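Faux fur shedding on jeans in the laundry pile, how to separate and clean?

Posted by Tirta Tarigan
3 Mar 2026

Hello to all. I have a white faux fur piece with long fibers, it was meant as a small throw for a chair. My habit is to bring all the clean laundry to the bed and sort it there, and the fur always ends up together with my jeans. Now the jeans have white hairs in the seams and around the belt loops. I tried a lint roller of the brand Farard and it takes the hairs from the flat parts of the leg, but in the seams they stay.

I have two things to ask. First, how do I take the hairs out of denim without washing again? Second, is it allowed to wash the fur at all? The label is faded and I can read only the word Halim, which is the maker. I live in a flat with one small machine, so I do not like to run it for one thing only. I am also a little afraid that the blue color of the jeans will go into the white.

Thank you in advance for your patience with my English.

Lekberg22

Never wash them together. Cold water, fur alone, done. Lint roller is useless, use a rubber glove.

Marisela_at_home

I had the same trouble with a fur cushion cover, so I will write what I do.

For the jeans: turn them inside out and shake them hard outside or over the bathtub. Then put on a rubber kitchen glove, make it a little bit damp, and stroke in one direction only, from the waist to the hem. The hairs roll up into small strings and you can pick them off. For the seams I use an old toothbrush, dry. It took me over 22 minutes for one pair the first time, but now it is faster.

For the fur: if it is 100 percent polyester or acrylic you can normally wash it cold on the gentle program, inside a closed pillowcase or a mesh bag. Use very little liquid soap and no softener, it makes the fibers stick together. Do not put it in the dryer. The heat melts the ends of the fibers and after that they are hard forever, I lost one cover this way. Lay it flat on a towel, and when it is almost dry, brush it with a wide pet brush. If you can't tell the material from the label, try first with a wet cloth on a corner.

About the color, your fear is correct. New denim can bleed, and also a damp pair lying on white fur can leave a blue shadow. Fold the jeans first and put them away, and take the fur out of the basket last.

My own pile before sorting, you see I am also not so disciplined: 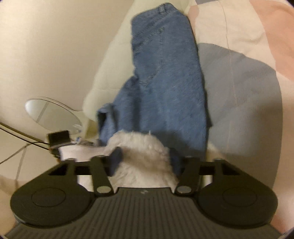 White fur and blue jeans together on the bed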